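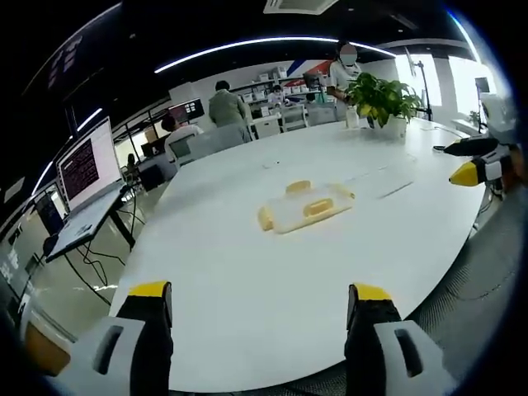
When can you start taking your own box to Skindbridge market? From the first Saturday in February, at any hot food stall with a green card pinned up by the till, and you'll get 30p off whatever you're buying.

I've been banging on about this since last summer, so forgive me if I sound a bit giddy. For anyone who's missed it, the food end of the market (the bit between the library steps and the old Zarnis shoe shop) has always handed everything over in those folding cardboard trays, which are fine for chips and hopeless for anything with a sauce. I have ruined one coat and the back seat of the 67 bus with a lamb stew. I own a whole cupboard full of tubs with lids and it never once crossed my mind to bring one, and when I finally did, back in the autumn, the lad on the dumpling stall said he'd love to but he wasn't allowed.

Well, now he is! The market office has rewritten its hygiene note for traders and the new one fits on a single page. The box has to be clean and it has to have its own lid. You take the lid off yourself and put the box down on the tray they hold out, the trader fills it without touching it, and you put the lid back on. They can say no if it looks grubby, and they can say no if it's a silly size, so leave the roasting tin at home. Glass is out at the busy stalls between noon and two, which I grumbled about for a minute and then remembered what that queue is like.

Cestoleck (the pierogi van, always parked facing the wrong way) has been trying it on the quiet for a few weeks, and Přemysl Kuruc told me he's only had to turn down one person, who had brought a flask. Soup in a flask is allowed, by the way, but only if the neck is wide enough for the ladle. His wasn't a soup day.

The 30p comes off at the till and you don't need an app or a card or a stamp. I asked twice. It's paid for out of the waste money, so the stalls aren't losing it from their own pockets, and the office says it's good until the end of the summer at least. After that they'll look at it again. When they asked people last year what they wanted from the food end, 266 forms came back, and being allowed to bring a box was near the top, just under "more places to sit down" and well above "music". I'm with them on the music. 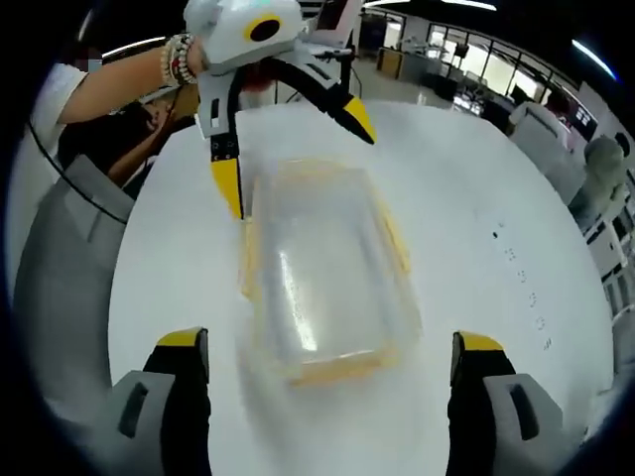 Magdolna Sipos thinks 30p is stingy and told me so at some length outside the bakery. Her view is that a cardboard tray must cost the stall nearly that much anyway, so where's the thank you? She'd have made it 50p and put a charge on the trays to pay for it. She also wants to know what happens to portion sizes, and I think that's a fair worry. If your box is bigger than the tray, do you get more? If it's smaller, do you pay the same and get less?

I took that one straight back to the office, and Vendula Oravec rang me just after half past four with the answer. Every stall has to keep one tray on the counter as a measure. You get a tray's worth whatever you've brought, and if it won't all fit they'll put the rest in a small pot and you still get your money off. She was quite firm on it. If you think you've been given short helpings, go to the hut by the taxi rank on the day and don't wait and email about it on Monday, as they can't do much by then.

Now for the stalls that aren't joining in. The fish bar isn't, as the fryer side is too cramped for people to be putting things down and picking them up again. Koval, the big noodle place on the corner, hasn't made up its mind. I was told "probably by Easter", and I was told the same thing about their card machine, so we'll see. The cheese and olive people have let you bring tubs for years, it's just that they never got the discount, and they'll be getting it now along with everyone else. I'm pleased about that. They were doing it before any of us.

If you turn up without a box, nothing changes and you'll get your tray as usual. There's also going to be a crate of spare tubs at the hut, washed and free to take, and they'd like donations of ones with lids that fit. Please do check the lid. Anyone who has ever cleared out a kitchen cupboard will know that the tubs and the lids go off and live separate lives.

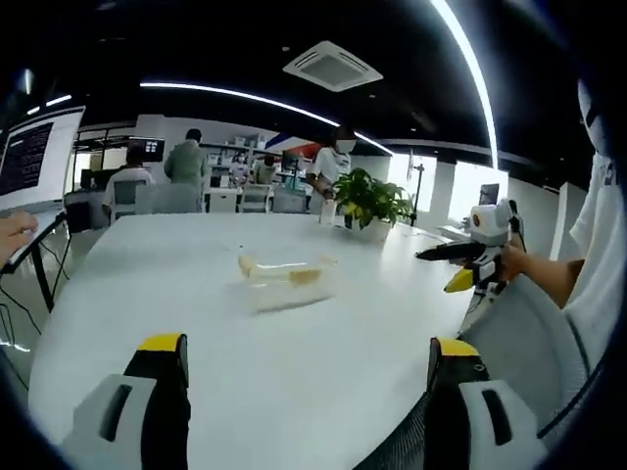
The crate will be out from nine in the morning until they pack up at three, and you don't have to bring anything back, though it'd be nice if you did.

One more thing, for those of you with allergies. The office wants you to say so before you hand your box over, even at stalls you go to every week, and the staff will change the spoon for you. Nut stalls will have their own scoop on a red string. Natália Vaněk asked me to put that in and to put it near the end where people would remember it, so there you go, Natália.

I'll be down there myself a bit before noon with two boxes, one for dumplings and one for whatever Cestoleck has on (beetroot, if I get my way). Green cards only, remember, and if your favourite stall hasn't got one yet, ask them nicely. The office is still taking names from traders until the end of the month and the form is at the hut.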